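How to Start a Small Vegetable Bed for Market

By Willy Van Dijk

People write to me every spring asking how to grow a little extra to sell, and I always tell them to start smaller than they want to. My first season I put in far too much kale, and my poor neighbors are probably still eating it!

Begin with your soil. Spread 3 inches of finished compost over the bed and work it in lightly with a fork. If the ground is sticky, go have a coffee and try again tomorrow.

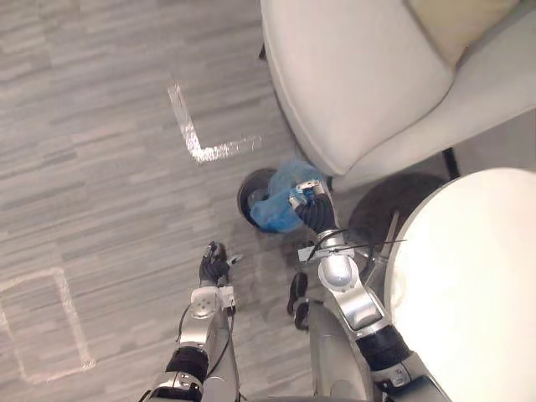
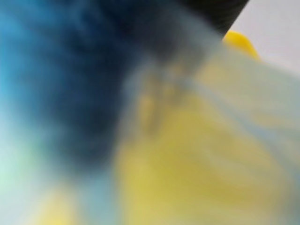
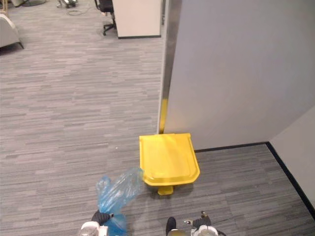 Next comes the layout, and I like to do mine on paper before I ever touch a seed packet. Draw the bed and give each crop its own block, with a path you can kneel in (your knees will thank you). Corners are what most beginners get wrong, so mark those first, the way the white tape makes an L on the gray floor, and then run your string from one to the next. Once the strings are up, rake everything level and water it well the evening before you plant.

Sow lettuce and radishes first, since they come up fast and keep your spirits up. Put in a short row every week or so, and you'll have something to pick right along. My friend Rezaul Kumarasinghe sows his last spinach in September and sells it at the Watkins market, all 4 crates of it, before I've even finished setting up my table.

Pick early in the morning, rinse in cool water, and keep everything in the shade until you leave.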